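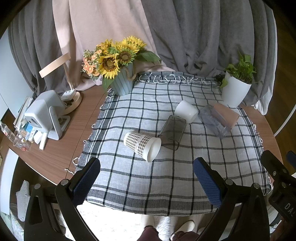
The week the gripper wouldn't let go

Last updated in March

Search this blog Search Go

So I owe you all a post about the cup sessions, because a few people have asked why they stopped for a while. Short version: a finger stuck, I kept going when I shouldn't have, and I lost a big pile of recordings. Long version, get a coffee.

The job itself is simple and kind of soothing once you're into it. Cups lie on their sides on the tablecloth, you come in with the hand-held gripper, you pinch one, stand it up, let go, back off, next. Then you knock them all over and start again. We want 3000 clean pickups before the summer, for the arm that Baltasar Alarcón is putting together (he calls the whole project Mistero and refuses to explain why). I'd gotten through 500 of them and was feeling pretty smug!

The mix of cups matters more than I expected. The houndstooth paper one gives a little when you squeeze it, and the ridged plastic one needs you to come in straight or it rolls off toward the pothos. I like the houndstooth one best. I also like having the sunflowers there, though Baltasar thinks they make me careful in a way the arm won't be, and he may have a point.

Anyway, the fault. One evening I let go of the trigger and the left finger came back a hair later than the right one. That was all! Half a blink. The cup tipped over as I pulled away and I blamed my wrist. It happened again ten minutes later and I blamed the tablecloth. By the time I'd run out of things to blame I had 225 more pickups recorded, and I went to bed thinking what a productive night that was.

Next morning Gervasio Saavedra was checking the files and called me before I'd even had breakfast. In his plots the two fingers are supposed to open as one line. Mine opened as two, and the gap between them kept growing all night long. "Your left hand is drunk," he said. Every one of those recordings was teaching the arm to drag a cup sideways on release. All 225 went in the trash. I sulked until lunch.

Then I took the finger off, and there was the culprit: a pivot screw had backed out far enough for the link behind it to sit crooked and rub. There was a shiny stripe worn into the plastic where it had been scraping. I'd wiped the grip pads down every single day, very proud of my maintenance routine, and never once put a screwdriver on the thing.

The part that bugs me more is the pinch. While I was poking around in there, I squeezed the trigger to watch the link move, with my other hand still holding the jaw. The finger stuck, then jumped. I got a blood blister on my thumb and said a word my mother reads this blog too often for me to type. It's a small tool and it runs on hand strength, so it's easy to treat it like a pair of salad tongs. The same linkage is going on Baltasar's arm, though, and that has a motor behind it. He has since added a force limit and a stop button he can reach from his chair. Before, he had to get up.

I ordered a replacement link and new screws from Drullari, and they took 7 days to get here, so that's the gap you noticed. Thread locker on everything this time, the blue kind. I also stuck a dab of nail polish across each screw head and onto the frame, so if one turns, the line breaks and I can see it. (Thank you to the reader at Echeverría who emailed me that trick after my last post about wheels coming loose!)

The new routine goes like this: open and close twenty times before I touch a cup, look at the polish marks, send Gervasio the first few files and wait for him to say yes before I do any more. It slows me down a lot. I'm grumpy about the waiting and he is very slow at answering his phone.

The fingers are opening together again as of last night, and I'm back up to where I was before the bad batch. If any of you have a screw that stays put in printed plastic without glue, please leave me a comment, I'd love to try it on the right finger first.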